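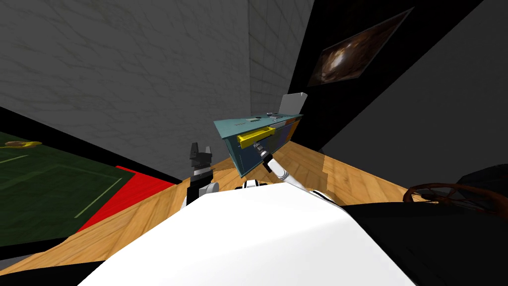 Teal-blue cabinet, yellow drawer partly open.

Sticking drawers in kitchen and workshop units

Most drawers that bind do so on the runners, and the cause is usually dirt, damp or a loose screw. Empty the drawer before starting. Pull it to the stop, lift the front and draw it clear.

Wooden runners
Brush out dust and old wax. Rub the contact faces with a plain white candle, working along the grain. If shiny patches show on the drawer sides, sand them with 80 grit, wipe down and wax again. Do not use cooking oil. It swells the fibres and goes gummy within 3 months.

Metal runners
Wipe the channels with a dry cloth, then with white spirit. Check that both runners sit level; a difference of 2 mm between left and right is enough to cause binding. Tighten the rear screws first. Dry PTFE spray is preferable to grease near food.

Damp
Drawers that stick only in August or after heavy cooking have taken up moisture. Leave them out overnight in a warm room before removing any wood. Seal bare edges with shellac once dry.

Notes by Mahfuz Haque, Kislow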